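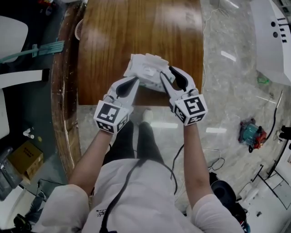
# About Korley

We make hand-held grippers and the software that turns what your hands do into something a robot arm can learn from. That's the whole company. One product line, one service, a small crew, too many cables.

Started in Sheyla Quintero's spare room. Sheyla had spent years programming arms the old way, point by point, teach pendant in one hand and cold coffee in the other. Every time the part changed, start over. Fine for car doors. Hopeless for bags, cloth, anything floppy. She wanted to pick the thing up herself and have the arm copy her. So the first pair got printed, broke, got printed again.

Korley was going to be a temporary name. Stuck.

## What we sell

**Skotex** is the kit. A pair of grippers, left and right, with printed marker cubes up by the wrist so the software knows where each hand is and which way it's turned. White fingers, black rubber pads. You hold them, you do the job, it gets recorded. No arm needed in the room.

What comes in the box:

- 2 grippers, matched pair
- marker cubes, already fitted
- spare pads (you'll want them, people squeeze too hard at first)
- head mount for the camera
- cables, plus the long cable everybody asks for later
- setup card, one page, both sides

**Prodard** is the service side. You send us a task, we record it, clean it up and hand back a set your arm can train on. Or you send us recordings you made on your own Skotex kit and we do only the cleanup. Bad takes out, good ones labeled, hands synced. Most customers start with Prodard, then buy a kit once they see how many repeats a task realy takes.

**Ccori** is the software that ties the two together. Runs on a normal desktop. Reads the cubes, shows you both hands live, flags a take when it loses one. It comes with the kit, no separate license. We tried selling it by itself for a bit and it confused people.

## How a job goes

You write to us. Short is good. "We need an arm to open a bag and put a part in it" is plenty.

We ask for samples. Real ones, the same stock you run, not the nice ones from the front of the catalog. Crumpled is great. If your bags arrive crumpled we want them crumpled.

Then we do it by hand till we're happy with the motion. Plastic bags are the job we get asked for most. Pinch with one, pinch with the other, pull. Sounds like nothing. A thin bag sticks to itself, slides, folds over the finger you weren't watching. A person fixes that without thinking, and the fixing is what we need on record, so we leave those takes in unless you ask us not to.

Standard job is 66 good takes per task. Not 66 tries, 66 good ones. If your arm needs more variety we add a second surface or a second operator and quote that up front.

You get a first batch of 20 takes early, so your people can load them and tell us if the format's off. Please do load them. We've had a customer sit on the first batch till the end of a job and then find out their gripper opened half as wide as ours. Everyone had a long evening.

## What it's good at, what it isn't

Good at: bags, pouches, cloth, light boxes, lids, cables if you're patient. Two-handed stuff in general. Anything you'd struggle to write down as steps.

Not good at: heavy parts. Tiny screws. Anything where you need to feel the force exactly, Skotex doesn't measure it and we won't pretend it does. Very dark rooms, the camera has to see the cubes. Shiny tables are workable, we record on one a lot, but glare right on a cube will cost you takes. Turn a light off or move over a foot.

And if your job can be done by a fixed chute and a push rod, get the chute. We've told people that. Couple of them came back later with a harder job.

## The crew

**Sheyla Quintero**, founder. Designs the grippers, answers most of the sales mail, still does plenty of the recording. If your email gets a three word reply it was her and she isn't mad.

The rest of us split between recording, software and shipping, and swap when it gets dull. Operators work in 2 hour blocks, then they're off the grippers. Wrists matter. Takes get sloppy after that anyway, you can see it in the data.

We don't have a sales team. Whoever picks up the phone has probly used the kit that morning.

## Where we are now

Third version of Skotex is the one shipping. Lighter than the second, and the cubes sit further back so they don't knock into each other when your hands come in close. That was the big complaint and it was a fair one. Owners of the second version can get the new cube bracket from us for the cost of postage, just ask, we have a drawer of them.

In May we moved Prodard into its own room. Before that recording and shipping shared a space, which meant packing tape noises and people walking behind the table. Better now.

Next up is a smaller grip. A lot of people have told us the current handle is big for them, and they're right. Prototypes are on hands already. No date, we're bad at dates, so we quit giving them.

## Buying, borrowing, asking

Kits are sold direct. Schools and labs can borrow a pair before they buy, you pay shipping both ways and send back the pads in whatever state they're in. Repairs are done here by us. If a finger snaps we send a new one, no form.

Visits are fine if you tell us first. Mornings are best, recording starts at 9 and you can watch or have a go yourself. Bring a sample of whatever it is you need picked up. Closed shoes please, cords on the floor.

Questions go to the contact page. Put "Skotex" or "Prodard" in the subject so it lands with the right person, or neither, and it lands with Sheyla.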